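Zellton Bench Cells: Questions About the Missed Cable Pick Fault

This page answers the questions we received after the cable pick fault in November. It is written for operators and for the people who plan the shifts. If your question is not answered, please write to Costel Dimitriou, who keeps the page.

What was the fault?

The arm closed its fingers beside the cable plug and lifted with nothing between them. The controller Flirico did not notice this. It continued with the next step as if the plug was held, and the log shows these cycles as good.

How many cycles were affected?

We reviewed 520 cycles from the night runs. In 226 of them the pick was missed. The remaining cycles were correct and their log entries can be used.

Why did the controller report a good pick?

It looked only at the command to close and not at the finger position after the command. When the fingers closed fully on air, the old program accepted this as a grip. The new program compares the final finger position with the value stored for the plug, and it stops the arm if they do not agree.

Was anybody hurt?

No. There was however one safety matter. In 2 cycles the arm moved down too far and a fingertip pressed on the tabletop before the force limit stopped it. For this reason we treat the fault as a safety report and not only as a quality report.

What does the task look like on the bench?

The cable lies over a cardboard box and the arm must take it by the end.

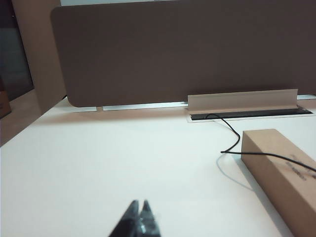
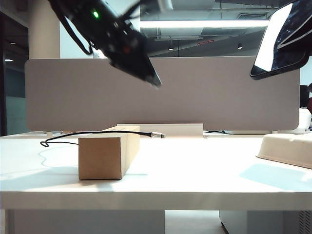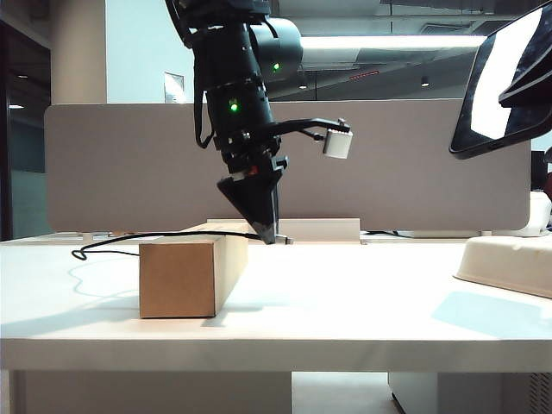

Can I restart the cell myself after a missed pick?

An operator may restart it once. First press stop, wait until the arm is still, and check that the cable is not caught on the fingers. Then choose "Return to start" on the panel. If the same message comes again in the same shift, leave the cell stopped and call the technician on duty.

Which message should I look for?

The message is code 372, "Grip not confirmed". Before the update this code existed but was turned off in our cells. If you see code 372 during the first minute after power on, the arm has probably not finished its reference move. Wait for it to end and try again.

Is it allowed to move the cable by hand while the arm is paused?

It is not allowed. Pause holds the arm in position with the motors on, and it can continue from the panel or from the office computer. Use the stop button on the bench before you put a hand inside the marked area. This rule was also valid before November, but it was not written clearly in the old instruction.

Does the fault exist in the Fontes cell too?

The Fontes cell has the same fingers but another controller program. We tested it with the plug removed and it stopped correctly each time. No change is planned there.

What happens with the parts from the affected cycles?

They are kept in the Sornutska store with a yellow label. Please do not take any of them for training or spare use. Each cable will be checked by hand for marks on the plug, and after the check the label is changed to green.

Who decides when the night runs start again?

Costel Dimitriou gives the release in writing. At the moment the cells may run only when an operator is present, from 7 a.m. to 5 p.m.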